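Wednesday at the Skekis open lab 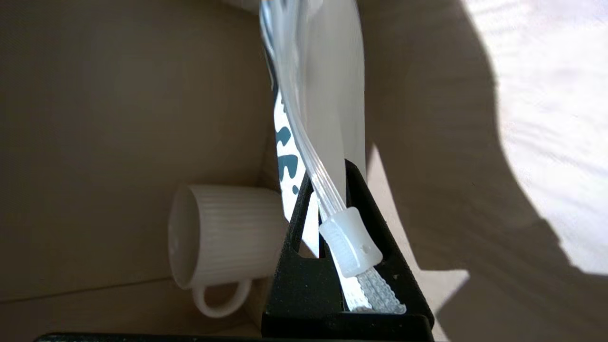 Wrist camera view of the gripper holding clear tubing over a cardboard box, with a white mug on its side to the left.

Skekis opened its lab to visitors for one afternoon in October, and I went with two coworkers from Beaudoin. We pack mixed orders for small shops and wanted to see how the training examples get made before anyone sells us a finished picker.

Ghizlane Belkadi met us at the door at 1:30 and took us straight to the benches. The work is bin clearing. An operator moves a pair of hand controls, the arm follows, and everything gets recorded: the wrist camera, the joint positions and how far the fingers are open. One recording runs from the first reach to the release, and they call that an episode. The project is named Uvik. On the day we visited it had 1066 episodes saved.

The boxes are filled with things that don't go together. Mugs are easy to find and hard to hold, Belkadi said, and the operators are told to vary where they grab them. Tubing and pouches are worse. They bend, they slide under other items, and a clear tube can be hard to pick out against white plastic. Of the saved episodes, 271 have tubing in them. She wants more.

I asked what happens to the bad tries. Drops are kept if the operator recovers and finishes. If the arm hits the box wall hard, the episode is marked and left out of training. A second person reviews each batch of 30 the next morning and can change the marks.

We each got a turn at the controls. The delay is small but you feel it, and I closed the fingers too early twice. The regular operators work in short shifts and switch off with the reviewers.

The second room belongs to Bemach, which shares the building and makes the bench frames. We only had ten minutes there.

Belkadi's next target is 200 more tubing episodes with different lighting. We left at 4:00 with a parts list and her email address. Parking is behind the building, and the sign is easy to miss from the road.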